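The robots of Cludarwood

2020-09-19

I went to an open day yesterday, which in the present year counts as reckless living. It was at Mokby, out on the Cludarwood estate, a firm I'd driven past for years in the belief that it did conservatories. It does robot arms. Entry was in groups of 16, masks on, one-way arrows on the carpet, and a biscuit each in its own sealed packet.

We were given a slot of 20 minutes at each stop. The first was a talk about a conveyor, delivered through a visor to people standing too far off to hear it. I gathered that the conveyor was faster than the old conveyor. The second was the kitchen table, as the girl with the lanyard called it, and I ended up staying there for two slots by going round the arrows again and looking like someone new.

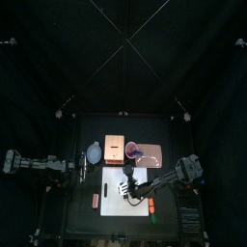
I should say I'd come expecting the sort of thing you see on the news, with sparks and car doors. I have owned one robot in my life, a Dendex vacuum cleaner that spent its short career wedged under the sideboard, so my standards are not high. Even so, I wasn't ready for how slow it is. There is a lot of hovering. A gripper goes down to a thing, thinks better of it, comes up, and goes down again a shade to the left. I do the same with the last sandwich at funerals.

The man next to me had brought his son, who was told they were going to see robots and clearly felt he'd been had. He asked when they were going to fight. The lanyard girl said that wasn't on the programme, with what I thought was a trace of regret.
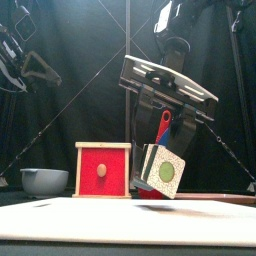

Somebody asked what it all cost and was told it depended. Somebody else asked whether it could do the ironing, and there was the laugh you get from people who have heard that one every half hour since the doors opened. I asked whether Gerlach, who had the stand by the exit, made the same sort of thing. They make the feet for benches. I now have a Gerlach leaflet about feet for benches, 31 pages of it, and I read more of it than I'd like to admit while waiting for the car park to clear. 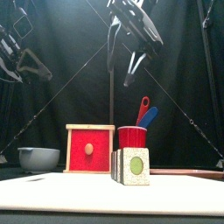 What stayed with me on the drive home was how hard the easy stuff must be. I can tidy a worktop while on the phone to the bank. I had never given a thought to what that involves until I stood in front of a red cup perched on a row of speckled blocks, with a couple of utensils poking out of the top, and found I was holding my breath for it. My own draining board is stacked on much worse principles and gets no audience at all.

There was a raffle on the way out. My ticket was number 2217, which seemed ambitious given how many of us there were. First prize was a tour of Mokby.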